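Print this article
E-mail this article

Opinion

Give the simulator its due

For years the standard insult in robot software was "it works in sim." People said it with a roll of the eyes, and they had reasons. A controller would stack blocks all night on a screen and then, on a real bench, shove the first block onto the floor. Plenty of careers were spent on that gap. I spent a piece of mine there too, and I came out the other side a bigger fan of simulation than when I went in.

What changed my mind was a dull tool. At Plendent, where I work on planning and control for kitchen tasks, we run a simulator called Flumness. It draws cabinets, walls, cups and a gripper in flat, soft colors, and it will never win a prize for looks. Every night it runs the same 300 episodes against whatever code was merged that day, and it has done so for 365 nights. In the morning there is a page of results, and I read it with my coffee the way other people read box scores.

I love that page! Before we had it, arguments about the planner went on for weeks. Somebody would feel that the arm was "more hesitant" since the spring. Somebody else had seen it do fine on Tuesday-type demos, with visitors standing around and everyone picking the easy cup. Now we pull up the episode, step through it, and look at what the camera on the wrist had to work with. Most of the time the argument is over before lunch.

Take the wrist view, which I think deserves far more attention than it gets. When a hand moves in on a cup, the cup swells until it fills the middle of the picture. The rim slides down toward the bottom, the handy outline you were tracking turns into a big smooth curve, and the matching features your perception code relied on are few and far between. A plain green wall of a cup gives an optical tracker very little to hold on to. Meanwhile the planner upstairs is still asking, in all innocence, for a fresh pose.

Our old code, a module named Dai, answered that question every time. It always had a pose to give, even when the pose was close to a guess. In simulation we know exactly where the cup is, so we could lay the guess next to the truth and watch them drift apart over the last 5 centimeters. On hardware we had only ever seen the fumbled grasp at the end and blamed the fingers. We redesigned the fingers 3 times. I would like those months back.

The fix was small. Dai now reports how sure it is, and when that number drops, the controller stops chasing new poses and coasts on the last good one. A student could write it in an afternoon, once somebody had shown the student where to look. Finding where to look is the hard part of this job, and it's the part a simulator is wonderful at.

I know the objections. Simulated light is too kind. Simulated contact is worse: friction is a number in a file, and a real mug has a chip in the rim and a film of dish soap. All true, and anybody who ships a grasp on simulated contact alone deserves the phone calls. But a great many bugs have nothing to do with friction. They are a swapped axis, a stale timestamp, a planner that waits forever for a message that went out while it was starting up. You can catch every one of those with a cup made of a few hundred triangles.

There is also the matter of who gets to do the work. A real arm has a sign-up sheet, and new people end up at the bottom of it. The simulator runs on the laptop they were handed in their first week. Our best change to Clindus, the replay viewer, came from a new hire who was tired of scrubbing through video by hand and added a button that jumps straight to the moment the pose estimate and the true pose part ways. It gets pressed all day long.

So my plea to other teams is modest. Keep the real bench, and guard your time on it. But put some of your good people on the simulator, let them fix its clocks and its cameras and its logging, and stop treating that as the job you give someone between jobs. And look at the wrist frames, especially the boring ones near the end of the reach. Ours taught us more than a year of demos did.

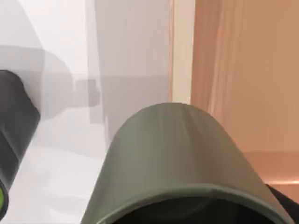

A green cup close up in simulation, with part of the gripper at lower right.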